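Remand Centre Perimeter and Entry Inspection – Checklist with Comments
Ditenden Remand Centre, day visit
Inspected Feb 3, 2026

Marking: Met, Partly met, Not met, Not tested. "Not tested" means I asked and didn't get to see it. The comments are mine and I stand by them. The centre's own self-assessment, sent ahead of the visit, marked every item Met. I have not relied on it.

SECTION A – OUTER FENCE AND GATES

A1. Outer fence continuous, no gaps at ground level
Partly met. The north and east runs are sound. On the west run the ground has washed out under the mesh beside the drain, and the fix is a concrete kerb with daylight showing at one end. The September report says this was "rectified". I put my boot under it.

A2. Detection system alarms on contact, all zones
Partly met. There are 14 zones. I asked for all of them to be tested and was offered a sample, then asked again. Zone 8 did not alarm on the first two shakes and did on the third. The explanation was wind settings. There was no wind.

A3. Vehicle lock: both gates cannot open together
Met. Tried it from the control room and from the local panel. The local panel key was hanging on a hook beside the panel, so see C2.

A4. Hostile vehicle barriers at main approach
Not met. The bollards installed by Kultinell cover the front entry well enough. The service road has a boom gate and a sign. A boom gate will stop a courier. Anybody who turns up in a loaded truck with bad intentions is unlikely to wait for it to lift, and every serious attack on a custodial site that I have read about used the road the planners thought was for deliveries.

A5. Vegetation and parked vehicles kept clear of fence
Met on the day. The grass was freshly cut, with clippings still on the path. I would like to see it on a day when no inspector is booked.

SECTION B – CAMERAS AND LIGHTING

B1. All perimeter cameras live and recording
Partly met. Live, yes. Recording, I can vouch for 13, which is what I was able to play back. The rest "would need the contractor". The contractor is Clukero, and the service agreement apparently doesn't allow centre staff to pull their own footage from the older units. If that is true it should never have been signed.

B2. Camera clocks agree
Not met. Two cameras on the same wall disagreed by enough to make a person walking between them arrive before leaving. This will be a gift to some defence barrister one day.

B3. Lighting adequate after dark
Not tested. It was a day visit. The self-assessment encloses a lighting survey, undated.

SECTION C – CONTROL ROOM, KEYS AND RADIOS

C1. Control room staffed at all times by two trained officers
Partly met. Two officers were present whenever I walked in. The roster shows plenty of single-officer nights, with the second post filled by someone "on call within the building". That's one officer.

C2. Keys signed out and returned
Not met. Register entry 1043 was signed out the previous afternoon and not signed back in. The key was on its peg, which I suppose is better than the other way round, but it means the register tells you nothing. The vehicle gate panel key isn't in the register at all.

C3. Radios reach every part of the site
Partly met. Dead spot in the laundry corridor and another behind the kitchen store. Staff know about both and walk to the nearest door to call. In a disturbance they won't have time to walk anywhere.

C4. Duress alarms answered within the set time
Met. Two unannounced activations, both answered promptly. Credit where it's due – the officers were quick and knew where they were going.

SECTION D – RESPONSE TO ARMED ATTACK

D1. Written plan in place
Partly met. The plan was prepared by Juhász and it is a handsome binder. It refers to a visitor building this site does not have. I take it the text was written for somewhere else.

D2. Plan exercised with police in the past year
Not met. What I was shown was a discussion around a table. No vehicles moved, no gates were closed, and police sent an apology.

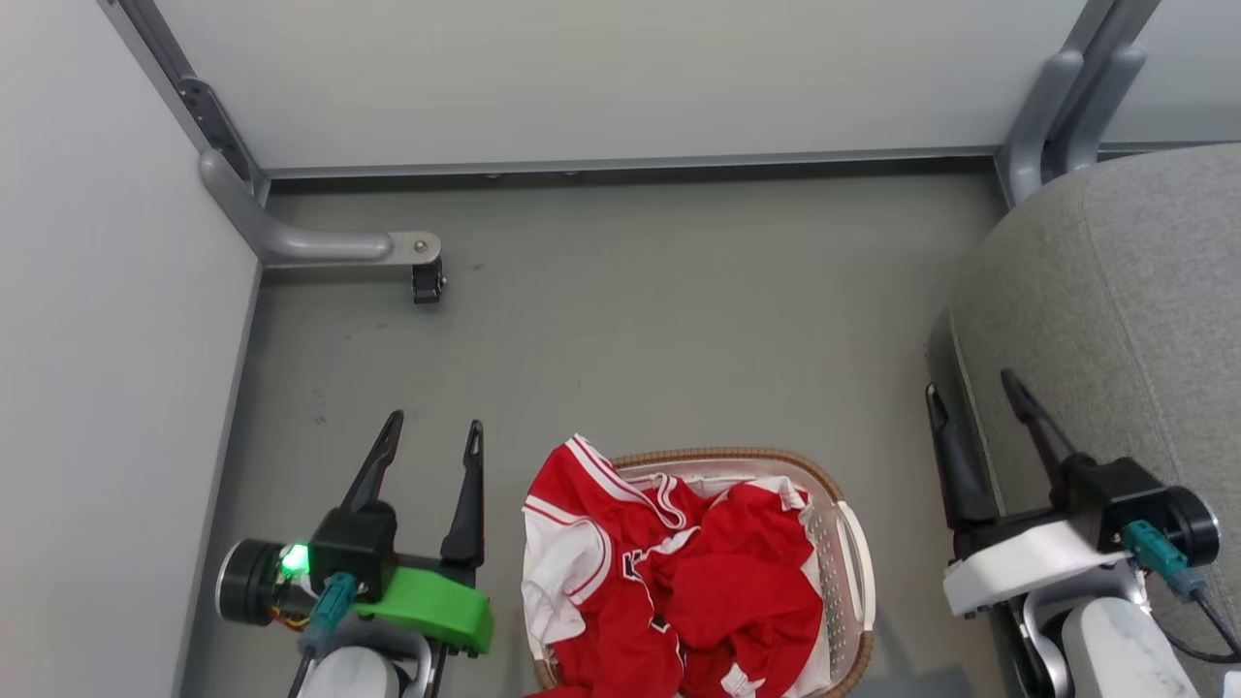
D3. Officers know their part without looking it up
Partly met. I asked on the floor. Most could tell me the first step and hardly any the second. The answers improved as the morning went on, and I assume word got around.

D4. Back-up communications if phones and power are lost
Not tested. The generator start was declined because of "risk to systems". If the systems can't cope with a planned start, I don't see how they will cope with an unplanned one.

SECTION E – FOLLOW-UP

E1. Close the gap at A1 and send evidence with a date on it.
E2. Repair or retune zone 8 and retest all zones.
E3. Proper barrier on the service road. Paint and signs will not be accepted.
E4. Set all camera clocks and give centre staff playback access.
E5. Full key audit, including local panels.
E6. Live exercise with police, at night, using a plan that matches the buildings.
E7. Generator start witnessed by an inspector.

The return visit will be unannounced. Items marked Not tested will be treated as Not met if they can't be shown then.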